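Brorkel Bench Helper Set-up Guide
Section 4: Choosing and teaching your first chores 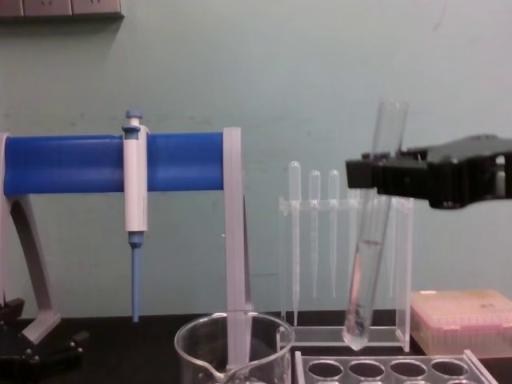

By now the arm is bolted down, the emergency stop has been tested and you have run the joint check in Section 3. Good — the fun part starts. In this section you pick a chore, teach it, and find out how well the arm can do it without you.

People ask us all the time whether machines can do everyday work yet. Our answer is yes for some chores, nearly for others, and not for a surprising number that a ten-year-old would find easy. Moving a tube from one rack to another is a great first chore (we still get a kick out of watching it!). Folding a lab coat is a terrible one. Wiping up a spill sits somewhere in between, and we would love to hear from you if you get it working well.

4.1 Before you start

Have the tablet charged and the Shearer control app open. Use plain water for all practice runs. Wear eye protection if you are working with glass.

CAUTION: Keep hands and sleeves out of the arm's reach whenever the status light is green. Pausing in the app does not cut power to the joints. Only the emergency stop does that.

4.2 Teach a tube move

1. Place the racks where they will stay and mark their corners on the bench with tape.
2. In the app, tap New Chore, then Pick and Place.
3. Set grip force to 2. Glass tubes don't need more than this, and thin ones can crack.
4. Press and hold the Guide button and lead the gripper to the tube. Close the fingers on the upper half.
5. Lift straight up until the rounded end is clear of everything nearby. Tap Save Point.
6. Lead the gripper to a spot above the empty hole. Tap Save Point again.
7. Turn the tube upright before lowering. A tilted tube will catch on the rim of the hole.
8. Lower, open the fingers, back away and tap Finish.

Note: Clear racks and clear glass are hard for depth cameras. If the app shows a gap where your rack should be, put a sheet of matte paper behind it and scan again.

4.3 Test it

Run the chore at 38 percent speed until you get 9 clean moves in a row. Then go up to 90 percent. We don't recommend full speed with open tubes, however well the slow runs go.

If a tube slips, clean the finger pads and repeat step 4. If the arm misses the hole by the same amount every time, a rack has probably been bumped — check it against your tape.

4.4 What to try next

Capping tubes works well with the Hikton finger set. Loading a tip box is harder but doable with patience. Squeezing a soft transfer pipette by just the right amount is still beyond most of our users, though Oanh Dương on our test bench has come close, and her settings are in Appendix C.

CAUTION: Do not leave the arm running alone on a new chore. Stay within reach of the emergency stop for the whole of its first day.

Continue to Section 5 to save your chores and share them with a second arm.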